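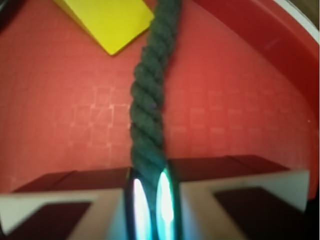 4 min read

Part 2: Fitting the Lerier under-sink filter

Updated 05/02/2022

By now you should have unpacked everything from Part 1 and checked it against the packing slip. If you skipped that bit, go back and do it, I'll wait. I've fitted the Lerier in three kitchens now (mine, my sister's, and the tea room at work) and the only one that went badly was the one where I found out the inlet tee was missing after I'd turned the water off.

You'll want a 19 mm spanner, a Phillips screwdriver, a sharp knife, a towel, a bucket, and a torch you can hold in your teeth or prop on the pipework. Set aside a Saturday morning. It's an hour's work if your cupboard is tidy, and mine never is.

Note: these steps are for the standard mixer with flexible hoses. If you've got old rigid copper going up to the tap, or you rent, ring a licensed plumber. Rules on who can touch the pipes differ from state to state, so check yours first!

Before you start

1. Empty the cupboard. All of it, even the vase at the back.

2. Turn off the cold water at the isolating valve under the sink. If the valve won't budge, don't go at it with the spanner. Turn off the mains at the meter and get the valve looked at.

3. Open the kitchen mixer on cold and let it run until it stops. Leave it open.

4. Clear yourself a bit of benchtop right beside the sink. A tray with a raised rim is great for this, because small fittings love to roll into the plughole.

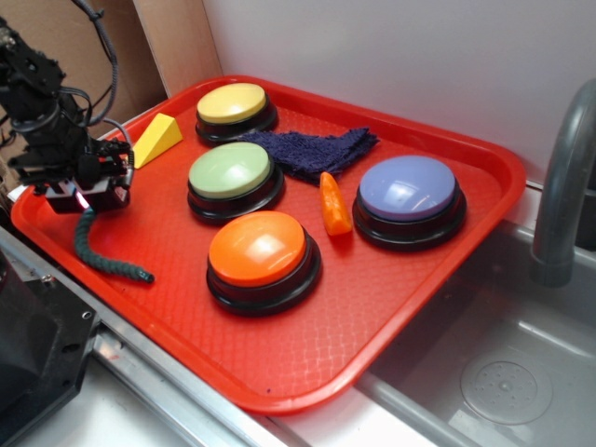 Patricio Ojeda wrote in after the first version of this guide to say he'd put the bracket up before turning the water off, and that it saved him a good half-hour with no cold tap. Fair enough, Patricio. If your cupboard wall is easy to reach, do steps 5 and 6 first and then come back up here.

Mounting the bracket

5. Hold the bracket against the side wall of the cupboard and mark the two screw holes. Leave 50 mm clear underneath the cartridge or you won't be able to drop it out when it's time to change it. I measured this from the wrong end the first time and had to drill again -- the spare holes are still there.

6. Drive the screws in, but stop a few turns short. Hook the bracket on, check it's level enough for your liking, then tighten.

Caution: look at the other side of the wall before you drill. In a lot of kitchens the dishwasher is right behind it, with its hoses.

Connecting the hoses

7. Put the bucket under the valve and undo the cold hose. A cupful will come out no matter how long you ran the tap.

8. Screw the inlet tee onto the valve by hand, then reconnect the cold hose to the top of it. Nip both up a quarter turn with the spanner. No thread tape here, the rubber washers do the sealing.

9. Cut the white tubing square with the knife. I mean properly square! An angled cut will drip, slowly, and you'll find it a week later when the bottom of the cupboard has swollen. Push the tube into the Dulteck fitting until you feel it go past the second bit of resistance, then give it a tug.

10. The filter tap needs a 25 mm hole in the sink or benchtop. If yours hasn't got one, that's in Part 4, along with my thoughts on drilling stainless steel.

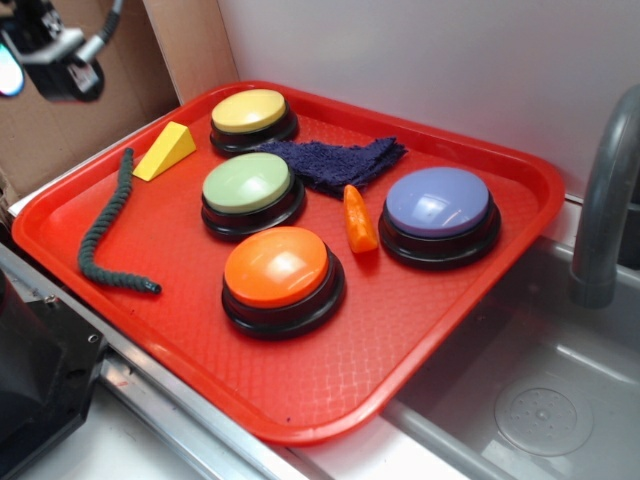

11. Turn the isolating valve back on slowly and watch every joint with the torch for five minutes. Wipe each one with a dry bit of paper towel. If the paper's damp, turn the water off and redo that joint.

12. Open the filter tap and let it splutter. The first lot of water will be grey with carbon dust -- tip it on the garden. Keep flushing until it runs clear, then for another ten minutes.

Note: the cartridge is rated for 2,063 litres. The little dial on the head counts down for you, but only if you set it to full now. I forgot, so I wrote "March" on the cartridge in marker and went by that.

If your cartridge came from Rolden it will have a blue collar that has to come off before it'll seat. Turn it anticlockwise and pull.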